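Recording bimanual packing episodes on the Kollbridge cell

Last updated 31 March 2026

Scope

These instructions cover the recording of teleoperated packing and unpacking episodes on a two-arm cell, from scene reset to upload. They assume that both arms are homed, the leader arms are calibrated and the operator has completed at least one supervised session. For arm calibration, see the separate Kollbridge set-up page.

The target for a single task is 1,000 accepted episodes. The full bag-and-case family holds three tasks, so plan for 3,000 in total. Rejected episodes do not count towards either figure.

Before the first episode

1. Power the arms and wait for the joint status lights to settle on green.
2. Start the recorder (Vureo) and open the project for the task. Check that the fixed view and the wrist view are both live.
3. Compare the fixed view with the stored reference image. The rail and the back corners of the cell should line up. If they do not, stop and re-register the camera. Do not correct it by eye.
4. Drive each arm slowly to the ends of its carriage travel and back. Listen for cable drag.
5. Record one throwaway episode of a few seconds and play it back. Joint data and video should start together.

Wall and floor panels

The panels can be changed between blocks. Change them after every 100 accepted episodes, following the order in the project sheet. A policy trained against one plain background tends to fail when the cell is moved, and patterned panels are a cheap way to reduce this. Write the panel code into the block header before recording resumes. A missing code cannot be recovered later without someone going through the video.

Fit the panels flush to the extrusion. A gap at the corner lets in daylight, and the exposure will drift through the afternoon.

Laying out the scene

Each layout has one open container, the target objects and a few distractors. For the tote task, the container is a soft canvas bag standing upright within reach of the right arm. Soft bags slump, and the opening is never quite the same twice. Leave it as it falls unless the opening has closed completely.

Place target objects where at least one gripper can approach them from above. Distractors go anywhere on the floor of the cell, including places that force the arm to take a longer path. Hard cases, zipped fabric cases and loose electronics all make good distractors, and they may swap roles with the targets between blocks. Cables should be left attached to whatever they belong to.
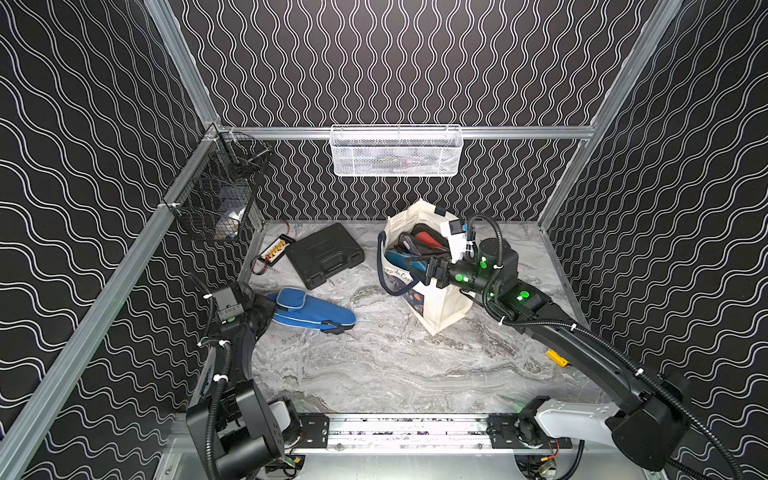

Baskets fixed to the rails stay in place for the whole task. They are part of the cell as far as the policy is concerned, and their contents may be changed only at a block boundary.

Once the layout is set, keep hands out of the cell until the episode is closed.

Recording an episode

1. Bring both arms to the start pose. Small differences are fine and even useful.
2. Press the left pedal to begin. Wait for the tone before moving.
3. Work at an even pace. Long pauses in mid-air teach the policy to pause.
4. Use one arm to hold the bag or case where the task allows it, and the other to reach in. Do not lift the bag by an object caught inside it.
5. When a grasp slips, try again from a short distance above. Up to two retries are acceptable. Recoveries are worth keeping.
6. Return both arms to the start pose and press the right pedal to close.

Wrist cameras go dark when the gripper is deep inside a bag. This is expected. Do not pull the arm out early to get a better picture.

Marking and rejecting

Mark each episode as soon as it is closed, using the three keys on the Elleo pad: accept, accept with recovery, reject. Reject an episode if:

- a gripper hit the floor hard enough to trip the torque limit
- a cable snagged on an arm or a carriage
- a person's hand entered the cell
- either video stream dropped frames
- the object finished somewhere other than the place named in the prompt

Do not reject an episode for looking clumsy. Torque trips must also be entered in the fault log, with the joint number.

Resetting

Move every loose object between episodes, by hand, with the arms in hold. Vary position and rotation. After 5 episodes with the same target, change the target.

Upload

Uploads run through the Mikkelsen sync client at the end of each block. Leave the recorder open until the client reports matching checksums, then close the block. Local copies are kept until the May clean-up and should not be deleted by operators.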